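Why Do Your Fingers Wrinkle in the Bath?
By Marichka Vakulenko

Have you ever climbed out of the tub with fingertips like raisins? It's your own body doing that, and it's amazing!

People used to think skin just soaked up water like a sponge. But your nerves are in charge! They tell tiny blood vessels in your fingertips to squeeze narrower. The inside of each fingertip shrinks a little, and the skin on top folds into wrinkles.
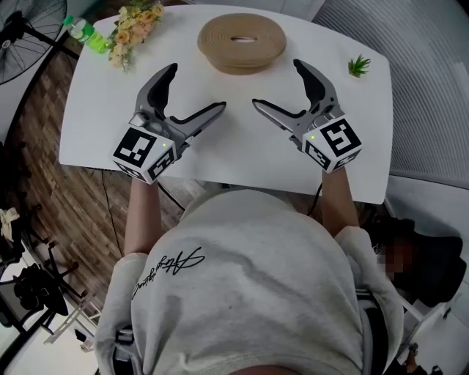
Hands are great at holding things.

So what are wrinkles good for? Many scientists think they work like the grooves on a car tire – they let water drain away so you can grip slippery stuff. Toes do it too!

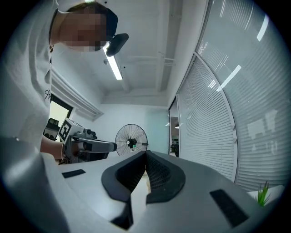 Reach out and grip!

Try it! Soak one hand in warm water for 8 minutes and keep the other one dry. Then pick up wet marbles with each hand. Which was easier? If you don't see wrinkles yet, soak a bit longer. They'll smooth out again once you're dry.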